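Puromberg Gear Kit

The Puromberg Gear Kit is a parts-handling kit for robot arms, sold by a small outfit called Rodia. You get a bag of metal gears, a printed guide and a login for the task library, and you supply the arms. I've been keeping this entry up to date since February (somebody had to!), so the opinions in here are mine, and I have a few.

What it's for

Small gears are a pain for a gripper. They're shiny, they have teeth all the way around, and they lie flat on the table with hardly anything to grab. The kit gives you a set of them to practice on, starting with single pickups and working up to placing one gear against another. Flat spur gears come first in the guide, then the bevel ones, and I'd swap that order if it were up to me.
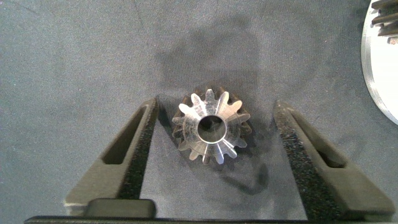
Bevel gears have a slope to them, so where you squeeze matters a lot. Too high and the fingers ride up the cone. The guide says to go in low and close slowly, and I agree with that part completely. It's less helpful on finger pads, where all you get is one paragraph telling you to use "something grippy." Thanks, Rodia!

Versions

There are 2 versions. The basic one is called Drirnidell and has 40 parts in it, and the bigger one, Šindelář, has 81. Why they went with those names I couldn't tell you, and the box doesn't say. I own the Drirnidell and have only borrowed the other, so take my word on the big one with a bit of salt.

Setting up

Leave yourself plenty of room and start every run with the gripper open, pointing down at a bare patch of table. I also like a plain, dull surface with no pattern, as bright metal is a lot easier for the camera to pick out that way.

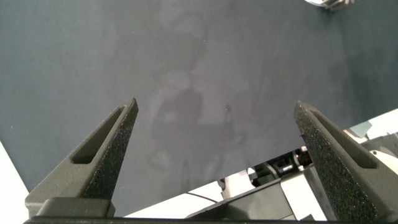 653 words in the full guide · 3 min read

The short guide is my biggest gripe, really. It covers unpacking and the first few pickups nicely, and then it sort of waves at the rest. Two-arm work gets a single line! If you're running a pair, plan who goes where before you start, and park the idle one well off to the side.
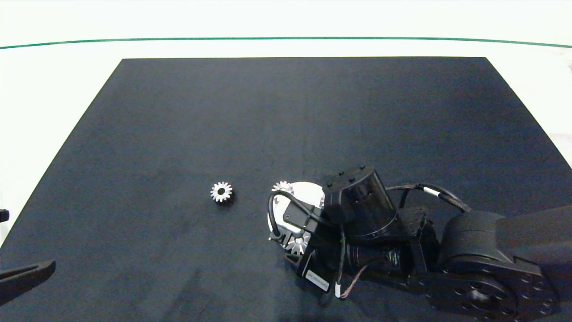

Lighting is the other thing I'd spend time on. Strong overhead light puts glare on the teeth and throws a big soft shadow from the arm, and both can confuse a vision system that was happy five minutes earlier. I turned my lamp toward the wall and got much steadier pickups.

Replacement gears are sold one at a time, and the bore sizes are listed on the order page, under the shipping rates.

Page last changed September 28, 2021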